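Notebook, chores bench log
Saturday, morning into afternoon

Question for the day is the same one we've had since June: can a machine clear and sort a tabletop in a lived-in room, without anyone tidying the room for it first. Working from hand-guided grippers again. A person does the chore with the jaws instead of fingers, and what gets recorded goes to the Thongdee model for training. If a person can't do it with these jaws then the arm won't either, so I count the hand-guided work as the upper limit on what to expect.

Task: small bathroom things on a glass table. Pick, move, put down, line up. Opening and closing only if the first four go well. Power checked, clocks matched, pads wiped with alcohol. Left pad on the first unit was replaced last week and still feels grabbier than the other one. Need to wear it in or swap both.

Glass is the thing I wanted to look at. Plodivia did all their sorting runs on gray matte mats and their numbers don't carry over to a surface like this. Shine throws off the depth estimate, and the pattern under the glass gives the tracker plenty of features that sit lower than the surface the objects are standing on. Last month's model reached for the pattern. It closed on nothing, a finger's width too low, and pushed into the table until the force limit tripped. We lost half a day to that.

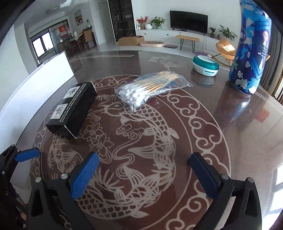
Jaws open over the carp, nothing picked up yet.
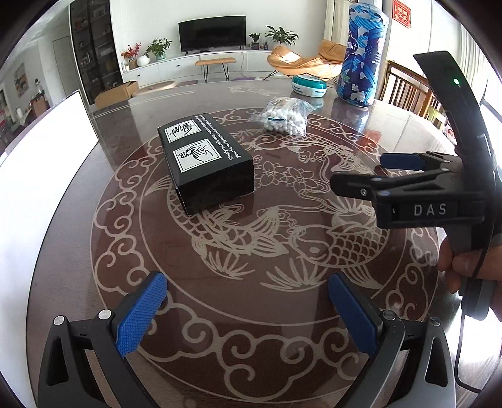
Page last changed: Saturday, 4:52 pm

Notes by object.

Black box. Best behaved of the lot. Flat faces, square corners, stays where it is put. Take it across the short side, never end to end, the jaws don't open far enough. Glossy black on dark glass is poor for the camera and the edge detector kept joining the box to its own reflection. The white printing helps. With the print facing the camera the pose came back clean, with a plain side facing it the pose jumped. Try a run with the printed side always away, to see how much we are leaning on the text.

Bag of swabs. Worst. Clear plastic over a dark pattern, and the outline changes every time it gets touched. The model wants to grab the white part since that's the only part it sees well, but that is where it squashes. A person goes for loose plastic at the edge and lifts. Slower, holds better. Label the loose edge as the grasp point in the next batch and leave the cotton unlabeled. Murkovitz tried something like this with bread bags and said it only worked once they stopped scoring the bag's angle on putting down. I'd do the same. A bag has no correct angle.

Round teal and white one. Low and wide. From above the jaws can only just straddle it, so come in from the side, low, and close slowly. It slides on glass if one pad touches before the other. Two-handed is easier: one gripper as a stop, the other closes. Worth putting in the training set as its own skill. People brace things with the spare hand all the time and we have next to no recordings of it.

Tall blue one. Grip low for moving, high for tipping. The risk is knocking it over on the way to something else, and the planner still treats objects as shorter than they are when the top goes out of view. Old bug. Raised again with Eler, who own that part of the code.

Two grippers together. Elbows get in the way before the tools do. The cable on the right-hand one wants to drag over the table and will sweep small things off, so run it down the outside of the wrist and tape it. Two people handing over between tools was no faster than one person with both.

Light. Windows on one side only, and the reflections on the glass move as the day goes on. Runs after lunch looked different enough from the morning ones that I'm keeping them in a separate folder. 19 runs kept, 2 thrown out for dropped frames. The white board stays where it is for all of them so the background on that side is constant.

Where this leaves the main question. Boxes and cans on a table, yes, I'd let the arm do that with somebody in the room. Soft packaging, no. Anything on glass, not until the depth problem is fixed in the model, and I don't want it fixed by laying a mat down, because people have glass tables and they're not going to cover them for us. Speed is still bad. Clearing this table by hand takes less time than it takes the arm to plan its first reach.

To do
Swap both pads on unit one
Tape for cable, the cloth kind
Relabel bag grasps, loose edge only
Printed side away test on the box
Ask Eler for the height fix date, again
Polarizing filter, see if the spare fits
Wipe fingerprints off the glass before the next set and then do one set with them left on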